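Sorting Next to a Machine: What I Learned at Drurkow
Student project report, Work and Technology course

Why I picked this

My aunt packs orders for a living, so I grew up hearing about sore wrists and bad tape guns. When our instructor told us to find a workplace that was bringing in some kind of automation and go talk to the people in it, I already knew I wanted packing. I ended up at Drurkow, a small company that puts together mixed household and pharmacy orders for people who can't easily get to the store. My contact there was Qusai Tannous, who runs the afternoon shift and answered every one of my emails, even the silly ones!

I went in expecting a big shiny warehouse. Drurkow has 19 people, a lot of shelves, and a kettle that takes forever. The automation project is called Skeltico, and the idea is that two-finger grippers will take over the boring part of filling an order, so picking up a box, putting it in a basket, and picking up the next one. Before that can happen people have to do the picking with hand-held versions of the grippers, over and over, so the software has something to learn from.

What the work looks like

The practice sessions don't happen on the packing line. Drurkow has them done in ordinary, lived-in rooms, on a regular table with a regular basket, and I think that was smart, because customers' things come in every shape. A flat medicine box is one kind of problem and a lumpy thing in crinkly plastic is a totally different one. The shiny film was what people complained about most. You squeeze, it slides, you squeeze harder, and now you're worried about the carton.

I got to try it myself (of course I asked). You hold the tool, bring one finger pad down on each side of the box, and close. My first tries were terrible. I kept coming in crooked and pushing the box across the table — very humbling when the person next to you makes it look like eating chips.

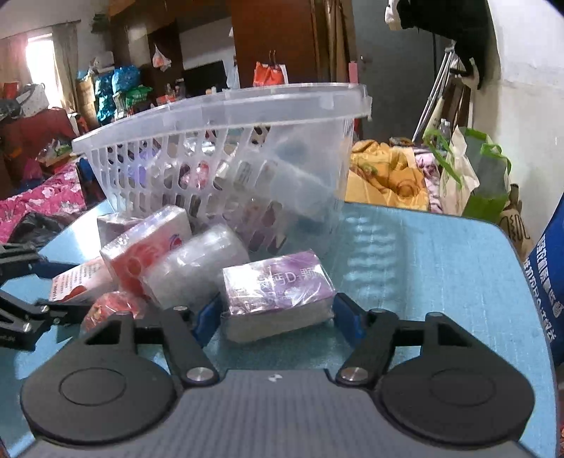 What the people told me

Svetozár Beneš has packed orders at Drurkow longer than anyone else on the shift, and he was the one I most wanted to talk to. I figured he'd hate the whole thing. He doesn't, but he has opinions. He told me he likes the sessions because he gets to sit down, and his back is better on those days. What bothers him is that he's teaching something he has never been asked to explain before. He said he'd been picking boxes by feel for years and now he has to slow down and notice which side he goes in from.

The order target came up a lot too. A shift is supposed to get through 700 items, and the best one while I was visiting did 599, with two people away at gripper sessions. Qusai told me the target hadn't been changed to allow for that. The packers who stayed on the line felt like they were paying for the project with their own speed, and I can see why they were annoyed. He has asked for a lower number on session days and was still waiting for an answer when I finished my visits.

Pay was touchier. Sessions pay the same as packing, and a few people think teaching a machine should count as a different job. I don't have a neat opinion on this. I lean toward agreeing with them.

What I'd do differently

I only came in the afternoons, so I never met the morning crew, and I hear they see it all pretty differently. I also wish I'd asked earlier about what happens to the jobs afterward. Qusai's answer was that packers would move over to checking finished orders and fixing the bad picks. Svetozár's answer was a shrug. I wrote both down.

If I get to continue this in September, I'd like to follow one packer through a whole week, sessions and line work both, and ask about their hands and back at the end of each day. Qusai says I'm welcome to come back, as long as I bring my own mug.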